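How do I keep decks of cards together once the box has died?
Asked by Marianna Makowska - viewed 1,734 times

We play a lot of cards, and every tuck box in the house has given up. Flaps gone, sides split, one of them mostly tape. At the moment 3 decks live in a drawer together and have started to mingle. Last night's gin rummy had two jacks of clubs in it, which we only found out when my brother laid down both with a straight face.

I don't want to buy anything fancy. Rubber bands? Sandwich bags? Will bands wreck the edges?

3 answers

Keith Lightfoot
Buy new cards. They're cheap.

Iara Pereyra
Bands are fine if you're not precious about it. Use a wide one, and go around the short way, across the faces. Going lengthwise bows the whole deck and then it deals like a stack of potato chips. One loop if it holds, because doubled up is where you get the dents in the side cards. Change the band when it starts to feel sticky. Old rubber leaves a mark and it does not come off, ask my good canasta deck.

Mine sits on the game table with the rest of the junk, banded and ready to go:

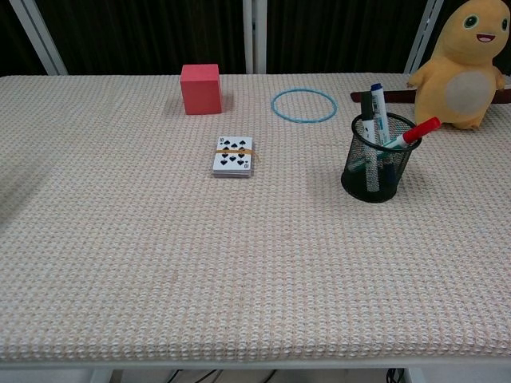

Ten of spades on top, band around the upper part of the deck.

Before you band anything, sort your three out by back design. If the backs match - well, make some tea, you'll be sorting by suit.

Ramesh Maurya
I used bands for years and went over to plastic soap boxes, the travel kind with a lid. A regular deck fits with a bit of rattle. Keith's method also works, but I have 13 decks and a wife.

Comment from Marianna Makowska: Backs match. Kettle's on.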